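From the Faltville Allotment Letter, June 30, 2023

Old containers and the water barrel rules
by Stavros Nedeljković

Many members asked me after the last meeting what they are allowed to keep on their plot, and what must go away before the inspection in November. I promised to write it down, so I do it now, and I hope it is clear also for the new people on the Mangubat side.

The barrels first. Each plot can have one rain barrel with a lid. The lid is important for children and also for mosquitoes, which were very bad last summer near plot 333. If your barrel is broken, please do not leave it beside the path. Anselmo Castaño has a trailer and will drive to the recycling yard in Tellow when enough things are collected.
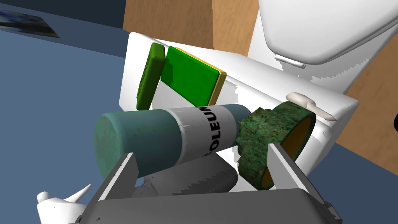
Bottles and small cans are a more difficult matter. When we cleaned the shared shed in spring, we found liquids with no name on them, and we had to pay the yard 11 dollars for every one, because they could not know what was inside. I ask you to keep everything in its first bottle and to leave the label on. A bottle can be old and scuffed and lie on its side in a white container, and still a person can read a word like COLEUM on the band and ask somebody about it. With a bare bottle we can only guess. Please write also your plot number on it with a thick pen.

Weed killer is still not permitted, in any bottle. This was decided by vote and I can not change it, even for the thistles.

The yard in Tellow takes paint, oil and garden liquids in the morning only. You need the member card of our garden, and the number to say at the gate is 1279. Glass goes to the other side, behind the scale.

If you have questions, put a note in the box at Sernell Gate. I empty it when I water my beans.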